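Last edited February 4, 2019. Earlier copies of this file had the column names wrong, so please replace them.

# Civholm recipe cards

A plain-text set of 757 household recipes, typed up from handwritten cards kept in the town of Civholm. Most are for rice, soups, puddings and bread. Spelling has been left as it was on the card, including the three ways people wrote "barley".

## What is in the folder

- `cards.csv`: one row per card
- `notes.txt`: remarks written on the backs
- `units.csv`: old measures and their value in grams or millilitres

Columns in `cards.csv` are `card_id`, `title`, `dish_type`, `serves`, `ingredients`, `method`, `hand`. The `hand` column is a letter for the handwriting, where we could tell one from another. It is blank for 35 cards.

Rice dishes have their own `dish_type`. Many of the later cards assume an electric cooker and give only the water line, with no cooking time. A small white rice cooker with an orange band is the sort of size to think of when `serves` is missing. 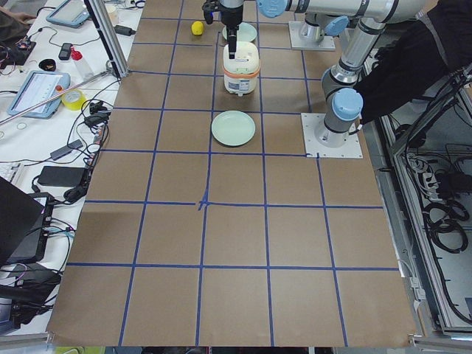

## Measures

"Cup" is the main problem. On the Lorneo cards it means a teacup, and on the Godinho cards it means whatever cup came with the pot. We did not convert either. Where a card gives both a cup and a weight, the weight is kept in `ingredients` and the cup goes into `notes.txt`.

Oven heats are copied as written ("slow", "quick", "bread heat"). Don't sort on them.

## Layout of the method text

Steps are split with a vertical bar. Long cards were cut at 1000 characters in the first release; the full text is back in this one. If you want a printed grid of cards, set the page to square cells and leave the gaps between them wide, as the titles run long. Blue masking tape does well enough for marking out a table in squares when sorting the prints by hand. 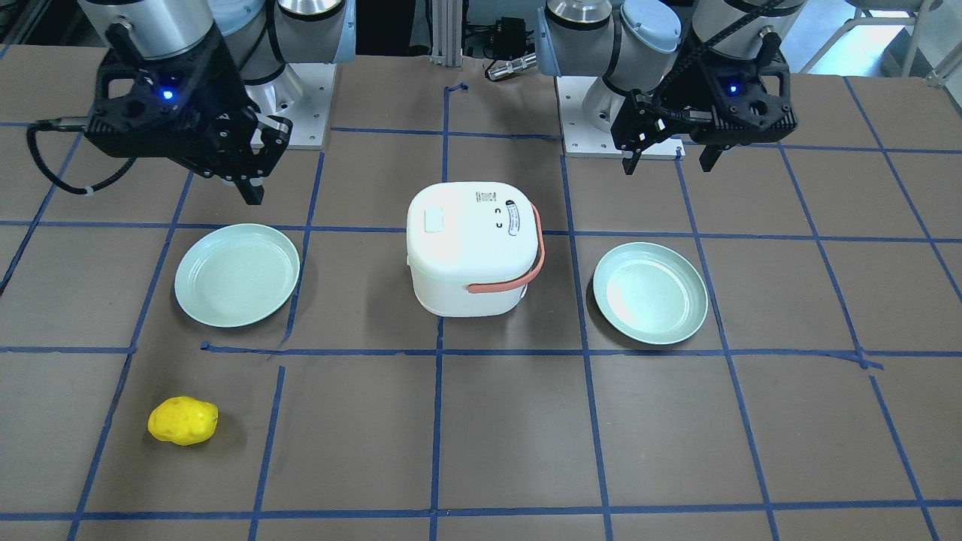

Eduardo Vieira writes that the Godinho puddings should not be filed under `sweet`, as several are suet and onion, and he would like a separate `pudding_savoury` type before June.

This has been added to the list of changes. Until then, search `ingredients` for "suet".

## Known faults

- Cards 400 and 401 are the same soup in two hands.
- Some Grulby titles have lost their accents.

## Use

Free to copy and change. Please keep `card_id` as it is.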